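Stories > Short Fiction > Work and Machines

Home Stories Essays Archive Submit

The Demo Kit

Last updated: May

The kit came with a rate sheet, and the rate sheet was the first thing I didn't believe. Privoda wanted 725 a month for each gripper, software included, and in return our people would walk around holding the thing and doing their ordinary jobs. The gripper would watch. Later, a machine somewhere would do those jobs too.

"It learns by feel," said the rep from Elar, who sold Privoda's gear in our part of the state. She had driven up from Kornport that morning with two hard cases and a box of muffins.

"Feel of what?" I asked.

"Of the work."

I have bought equipment for Slaoui for 18 years. I bought the label printer that only liked cold weather. I bought the floor scrubber that went in circles until its battery died by the loading door. Every one of them arrived with muffins, or something like muffins.

She put the gripper in my hand. It was lighter than I wanted it to be. I had hoped to complain about the weight.

"Squeeze," she said.

I squeezed. The fingers closed on a stapler and lifted it. I could have lifted the stapler myself, and I told her so.

"You did lift it yourself," she said. "That's what makes it good data."

We left her with the staff for the rest of the morning and I went back to my desk with the brochure. It promised a trained robot after 2228 recorded tasks. It did not say what kind of tasks, or what happened on task 2229. There was a footnote, and the footnote sent you to a web page, and the web page asked for my phone number.

At eleven I went to see how they were getting on.

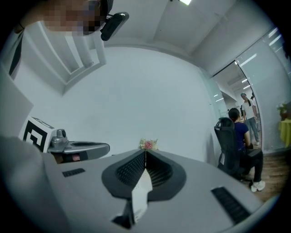 Office trial, late morning, from the gripper's own camera.

Half the room was still working as if she weren't there, which I counted in the room's favor. The rep had her tablet out and was nodding at it.

"Wonderful variety," she said.

"Of what?"

"Angles."

I asked her to show me one job the robot could do now, today, from what it had already learned at other offices. She said the robot wasn't part of this package. The robot was a different package. She had a brochure for that one too, out in the car.

"So what am I paying for?"

"The teaching."

"We teach it, and we pay?"

She thought about this longer than I expected. She was young, and I don't think the training they gave her had gone that far. "There's a discount if you take more than 50," she said.

She left at two with both cases. The muffins stayed, and so did the brochure, which I put in the drawer with the manual for the floor scrubber. Before I shut the drawer I picked up my stapler, slowly, between finger and thumb, the way the gripper had. I set it down again on the other side of the desk.

Then I wrote to Elar and asked for the price without the muffins.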